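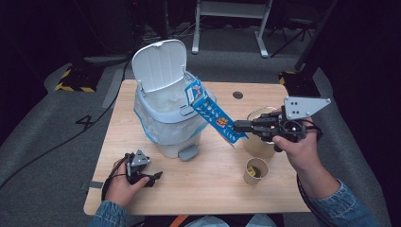
Clearing a snack table into a step can, with the liner folded down over the rim.

How to Clear a Snack Table Into a Step Trash Can

By Modupe Onuoha

A small table used for breaks collects the same things every day: snack boxes, paper cups, wrappers, a napkin or two. Clearing it takes a few minutes if the can is set up properly and you sort out what still has food or drink in it before you start throwing. These are the steps we use at the Womville studio, where the break table gets cleared twice a day.

What you need

A step trash can, small enough to lift with one hand when full
Liner bags in a size that fits the can with enough left over to fold down outside the rim
A damp cloth and a dry cloth
A bowl or pitcher for leftover drinks
A flat bin or bag for clean paper and cardboard, if your building collects it

Time: 10 minutes the first time, less after that.

Step 1. Fit the liner

Open the lid fully before you put the bag in. On most small step cans the lid will stand upright by itself if you push it back past the halfway point. If yours won't stay, hold it back with one hand or have someone keep a foot on the pedal while you work.

Shake the bag open and push it down to the bottom of the can with your fist. Trapped air is the usual reason a new bag seems too short. Press along the inside walls with the flat of your hand until the air comes out over the top.

Fold the extra plastic down over the rim and let it hang outside the can. A wide fold holds better than a narrow one. Four inches is enough for light trash like boxes and cups. If the fold slips when something heavy goes in, gather the slack at the back, near the hinge, and tie a small knot in it. Tie it loosely so you can undo it later.

If your can has a removable inner bucket, you can fit the liner to the bucket instead and hide the fold inside the outer shell. That looks neater, but it takes longer to change. We only bother with it for cans that guests see.

Check that the pedal moves freely when you are done. Long liners sometimes hang down in front of it and get stepped on, and that pulls the whole bag into the can. Tuck the front edge up a little if it reaches the pedal.

Step 2. Choose where the can goes

For everyday use the can belongs on the floor, where the pedal is useful. For clearing a table, we lift it onto the table itself. Put it toward the back and off to one side, with the pedal facing you. Everything on the table is then a short reach away and you don't have to bend for each piece.

Wipe the underside of the can before it goes up. The base picks up grit from carpet and hard floors both, and grit scratches a wood-grain top.

Keep the can well back from the edge. If your table has a cable hole in the top, set the can to one side of it so that all of the base is supported. Keep small trash away from the hole too. Twist ties and straw wrappers drop straight through and end up under the table, where they stay until somebody moves the furniture.

A very tall can does not work on a table. If you have to raise your hand above your shoulder to get over the rim, leave the can on the floor and bring it up against the table leg.

Step 3. Sort what is on the table

Look at each container before picking it up. You want to know three things: does it have liquid in it, does it have food in it, and does it belong to someone who is coming back for it.

Liquids. Pour leftover coffee, juice or soda into the bowl and empty the bowl in a sink afterward. Liquid in a liner is what makes bags leak on the way out. A tall cup with a lid can look empty and still hold a third of its drink, so lift it slightly and feel the weight.

Food. Short open cups often have a snack or a piece of candy left at the bottom. Check inside before stacking anything on top. If the food is still wrapped and nobody has touched it, put it back on the snack shelf.

Belongings. Chargers, keys, badges and small parts get mixed in with trash more than you would think. Move them to one corner of the table and leave them there until the end. At Womville we use the front left corner, so everyone knows where to look.

Step 4. Throw away the boxes

Start with the boxes, the largest items. Pick each one up near one end and point the other end at the opening of the can. A long box goes in easily if it is tilted and fed in end first. Dropped flat, it will catch on the rim and sit across the top of the bag.

Shake the box lightly first. If something rattles, open the flap and look. Many snack boxes have an inner tray or pouch, and people tend to leave the last piece in it.

You can flatten boxes to save room. Open both end flaps, press the sides together and fold the box once across the middle. Do this on the table, away from the can, so crumbs fall where you can wipe them up. We tested it in August with a carton of the Gautier cracker boxes we keep on hand. Standing loose, 27 of them filled our bag. Flattened, the same bag took the rest of the carton and still closed.

If you recycle, only clean and dry cardboard goes in the paper bin. A box with grease spots or sticky residue goes in the trash. Check with your own building, as rules vary a lot. Ours takes printed cartons and doesn't take coated ones.

Step 5. Stack and throw away the cups

Once cups are empty, stack them by size, small ones inside larger ones. Four or five in a stack is plenty. A taller stack tips over, and the bottom cup usually splits when you pull the stack off the table.

Kraft-paper cups look like plain paper, but most have a thin lining inside to hold liquid. Unless your recycler says it accepts them, treat them as trash. Take off plastic lids and sleeves first. Sleeves are normally plain cardboard and can go in the paper bin.

Lower the stack into the bag upright. If the cups had coffee in them there will be a few drops left, and keeping them upright stops those drops from running down the liner.

Step 6. Pick up the small pieces

With the boxes and cups gone, gather wrappers, napkins and crumbs. Hold an empty cup just under the edge of the table and sweep crumbs into it with the side of your hand or the dry cloth. Then drop the cup in the can.

Check the floor in front of the table as well. On a dark carpet, light crumbs show up well but dark wrappers do not, so look from a low angle. If cables run across the carpet, lift them to check underneath and lay them back where they were.

Step 7. Close the bag

A bag should come out when it is three quarters full. Past that point it is hard to tie and hard to pull free.

Put the can back on the floor before you take the bag out. Unfold the liner from around the rim, bring the edges together and squeeze out the air slowly. Tie the two front corners to the two back corners, then pull straight up. If the bag sticks, tip the can a little to one side to let air in underneath.

Put a fresh liner in right away. We keep a roll in the bottom of the can, under the bag in use. A roll of 200 lasts us a little over three months.

Step 8. Wipe down

Go over the tabletop with the damp cloth, working from the back to the front, and follow with the dry one. Don't leave water standing near the edges or around any hole in the top. Wipe the lid of the can inside and out, and the rim where the liner was folded. Once a week, wash the inside of the can with dish soap and let it dry with the lid open.

Return anything you set aside in the corner.

Common problems

The lid drops while you are working. The hinge may be loose or the liner may be bunched behind it. Move the slack around to the side.

The liner slides into the can. The bag is too small. Go up one size, or use a large elastic band around the outside, over the fold.

The can slides on the table. Put a folded dish towel or a square of shelf liner under it.

The can smells even with a new bag. Check under the bag. Liquid that got past the old liner will sit at the bottom. Wash, dry, and sprinkle in a spoonful of baking soda.

Fruit flies. Empty the bag every evening, full or not, until they are gone.

Notes on supplies

We buy Inora liners in the medium size and store them with the Cillis cloths in the drawer by the sink. Any liner will do if it reaches down outside the rim of your can. To check before buying, measure around the outside of the can at the top and divide by two. The flat width of the bag should be at least that number. For height, measure the can and add the fold you want plus a couple of inches for the bottom.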